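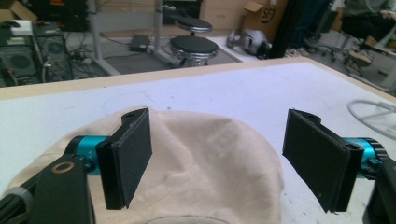 *Photo: Hanne Gunnlaugsson*

# Not Like the Other Blurbs: Back-Cover Copy in Paperback Romance

Term project, Popular Fiction Workshop, Dreltstead College

## What I set out to do

My original proposal was a study of narrative voice in small-press romance. It was going to involve reading a lot of novels. By August I had revised the plan to reading the backs of a lot of novels, and my adviser signed the new form with what I chose to interpret as enthusiasm.

The question got better when it got smaller. A blurb has maybe a hundred and fifty words to introduce a heroine, introduce a man with a secret, and imply that they will both be fine. I wanted to know which words do that work and whether they change depending on who is being introduced.

## Material

I used 200 blurbs, all from paperbacks on the exchange shelves at Visidstead, the used bookstore two blocks from campus. They come mostly from two imprints. Stulis publishes contemporary stories, heavy on bakeries and inherited cottages. Blöndal does historicals and has never met a duke it couldn't injure. Where a book had been reissued with new copy, I took the older version. Books missing their back covers were left out, along with one that turned out to be about sailing knots.

## Method

I typed up each blurb and marked every adjective attached to a person. Adjectives attached to towns, storms and rival bakeries were skipped, which hurt. That left 1412 adjectives, each tagged by whether it belonged to the heroine, the hero, or someone standing in their way.

Words like "brooding" caused trouble. Technically it can be a verb form, but after the first dozen I stopped pretending the duke was doing anything else with his time.

## What I found

Heroines are described by temperament and heroes by condition. She is feisty, stubborn, practical, guarded. He is scarred, titled, widowed, newly returned. In the Stulis books she usually has a job in the first sentence and has lost it by the second. His job is often not given at all, though he owns a truck.

Over 40 percent of the heroine adjectives came in pairs, and the second one nearly always took back the first: "shy but determined," "clumsy yet graceful." The heroes' pairs tended to agree with each other. A man who was dark was also dangerous.

Rivals got one adjective apiece. It was "beautiful" more often than anything else, and it was never a compliment.

The two imprints were closer than I expected. Swap "ballroom" for "farmers market" and several of the blurbs could trade covers without much fuss. The clearest difference was in the endings: Blöndal likes to finish on a question, while Stulis prefers an ellipsis.

## Problems

Two imprints and one bookstore make a narrow sample. Exchange shelves also hold the books people were willing to give up, so the really beloved ones may be under somebody's bed. I did all the tagging myself, and my patience with "sassy" was visibly lower by the end of the spreadsheet.

## If I did it again

I would have a second person tag a portion of the blurbs and compare. I would also read at least a few of the novels. I did finish one, a Blöndal with a lighthouse in it, and the heroine described on the back as "fearless" spends chapter three hiding from a goose.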